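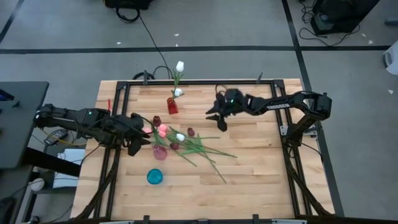

Do we need real flowers for the foyer tables this season? Artificial tulips will do, as long as someone dusts them.

Minutes, Kereama table group, October

Raelene Lockyer in the chair. Alby Nepia took notes.

Flowers. Raelene proposed artificial tulips in small glass vases for every table, pink, white and burgundy mixed. Alby doubted that long stems will stay up in a small round vase and asked who had tried it. No answer. He wants one left out overnight before we buy more.

Cost. Niromier quoted 385 dollars for the lot - delivery not mentioned, which Alby finds hard to believe is an oversight. Raelene to get it in writing.

Colors. Two or three stems per vase, or one white tulip on its own? Not settled.

Ukutine's offer of scented spray declined.

Closed 7:40.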